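The Clamska Fellowship

The letter from the Clamska Center said I had been chosen out of 886 applicants. I didn't believe the number. I had seen the application form, which asked for 11 separate attachments and a statement on "the lived memory of borders," and I could not picture 886 people finishing it. I had barely finished it myself.

Still, there was a stipend. I packed the Skoda and drove to Gevus in February, with the heater stuck on high and a box of interview tapes on the passenger seat.

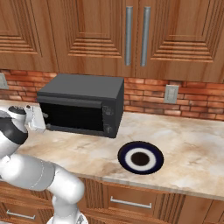 The director met me at the door and told me the Center was a family. I have worked at four institutes that were families, and three of them owe me money. She walked me past the reading room, the Abdelaziz Archive (locked, key being copied) and a wall of framed posters for conferences on reconciliation. I asked who had come to the conferences.

"Partners," she said.

My project was a history of the ferry workers who had crossed between the two towns before the treaty. By the second week I had been asked to make it more regional. By the third, more hopeful. A man from the funding office wanted to know what the ferry workers would mean to a reader in 2079.

"They'll be dead," I said. "Most of them are dead now."

He wrote that down, or wrote something down.
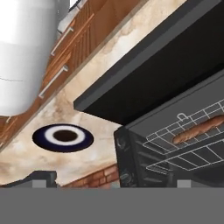
Every fellow had to give a talk at the end of the month, and mine was at 2 in the afternoon, when the heating went off. I practiced it in the kitchen of my borrowed apartment, addressing the cabinets. They were a warm brown wood with slim silver handles, and they took the part about the strike better than the director did. She stopped me after the talk to say the word "strike" might be hard on some of the partners. Could it be a pause?

I said I would think about it — I had already decided. That night I played the oldest tape again. A woman who sold tickets on the last boat was asked whether she missed those days, and she laughed for so long that the interviewer turned the machine off.

In the morning I went to ask for the key to the archive. It was still being copied.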